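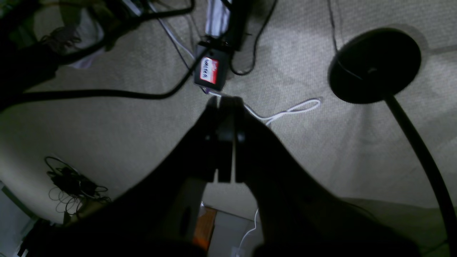
Kit budget: where we've got to

Search this site Enter keywords Go

Quick one from me as the order form has to go in before the December shutdown and I still don't have everybody's lists. Please read to the end, the bit about cables is the bit I need answers on.

Arm and gripper first. Quote back from Bjarnason for a second arm, same model as the one we have, with the two-finger gripper and wrist camera included. Lead time is 90 days from the order. Not from the enquiry, from the order -- I did ask. So if we want it working by spring the paperwork goes this month or we wait. Hasham can do a cheaper arm in half the time but the gripper is a different fitting and we'd be keeping two sets of spares. Yuxi Fang has been through both spec sheets and prefers Bjarnason. So do I, for what it's worth.

The price on the Bjarnason arm is inside what we put down last year. What isn't inside is everything round it. Last time we budgeted for the arm and forgot the rest, then spent the summer putting in little claims for plugs and adapters and brackets. Finance were very patient. They won't be twice.

So, cables and power. The floor pickup work is the main job for both arms next year, getting the gripper down to carpet level and finding its way about among leads, adapters, lamp bases and so on, the sort of thing you get behind any desk. Which means we need two lots of cable: the stuff that runs the robot, and the stuff that is there to be picked up. Please DON'T put these on one line. Last year they were on one line and we ended up running the camera off a lead that was meant to be in the clutter box, and the clutter box had a perfectly good charger in it that someone wanted back.

What I have down so far:

Power strips, surge protected, 4 of them. Two per arm. Bondico do them, so does everybody.

Spare fingers for the gripper, one set per arm. The rubber pads are seperate, order them with the fingers or you pay postage again.

Camera leads for the wrist, long ones. The short ones pull tight when the arm turns over and then we lose the picture. Priced at 119 for the pack.

Clutter box: mixed black, white and grey leads, thick and thin, some old adapters, something with a round base, a bit of cloth. Mostly donations please. Zero on the budget line if I can manage it. Anything with a damaged plug or split casing goes in the bin and not in the box, even if it's never going to be plugged in.

Cable covers and floor clips for the robot's own wiring. Not priced yet. Anyone?

Carpet. We have the beige. Several of you have asked for a darker one as well, so that black leads aren't so easy to pick out. Fair point. Plarkness sell by the square and will take back unopened packs. I've put it under "would like".

Total for the extras as it stands is 1169, that's with the camera leads and without the carpet. It was less before I remembered the spare fingers. There's nothing in there for repairs and I think there should be. The gripper catches on loops, the loops are attached to heavy things, and sooner or later something bends. Can whoever kept the repair notes send me them, even if they're a mess. I'd like a real number on that line, not one I made up on the train.

Also service cover. Bjarnason offer a yearly plan, one visit and phone help. I'm minded to take it for the new arm only and see how we go. Shout if you disagree -- but shout soon, it's cheaper if it's bought with the arm and they won't add it afterwards at the same price.

Space: second arm goes at the far end of the same room unless someone has a better idea. That wants another double socket on that wall and I've asked Estates for a quote. Heard nothing. Will chase. If the socket comes back dear it comes out of our pot as well, so treat all of the above as not quite final.

What I need from you: your list, prices if you've got them, and one word next to each item, either "need" or "like". No essays. If I haven't got yours by the time I send the form then you're getting what's on mine, and you'll have to make do till the next round.

Replies to me direct please, not to the whole list. Yuxi has the full spreadsheet if you want to see the workings, second tab, ignore the first tab its the old one.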